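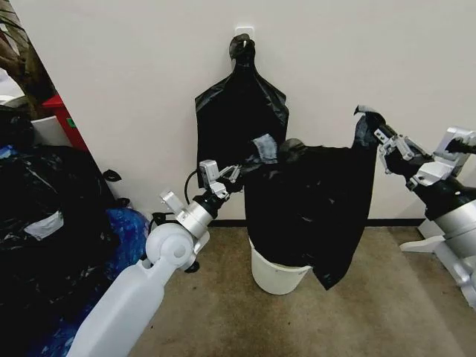 # Harkska introduces revised bin liner range for office and rented premises

Harkska has released a revised range of black bin liners for offices, rented flats and managed buildings. The range replaces the Candach series and goes on sale through trade suppliers in August. It comes in 3 sizes, each supplied on a perforated roll with a printed paper band.

The Candach series was sold in nine sizes, several of which overlapped. Stock codes from that series will remain valid for reorders until existing stock is cleared.
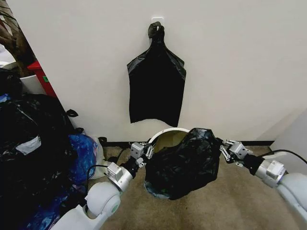
## Material and testing

The film is made at the Juvetside works from recycled polythene. The base seal has been changed from a flat seal to a star seal, which spreads the load across the bottom of the liner and reduces leakage at the corners.

Harkska tested 301 filled liners from the first production run. Each was lifted by the neck, held and lowered. Base seals failed on 7 of them, all from one roll. The sealing temperature was then corrected.

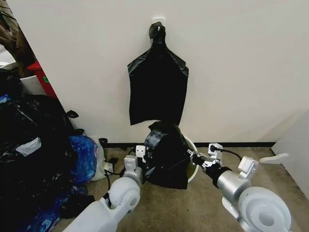 ## Supply and storage

Lachance will handle distribution. The first order covers 2462 cases, divided between its northern and southern depots. Part cases will not be supplied.

Rolls should be stored flat, away from direct sunlight and heating pipes. Film kept below freezing should be brought to room temperature before use.

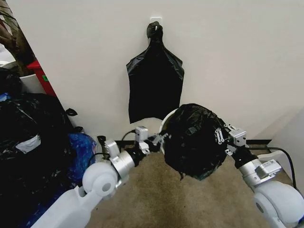
## Ordering and samples

Trade buyers may request a sample roll of each size from the Harkska sales office. Requests should state the rim width and depth of the bins in use. Data sheets and the price list are available from Lachance on request.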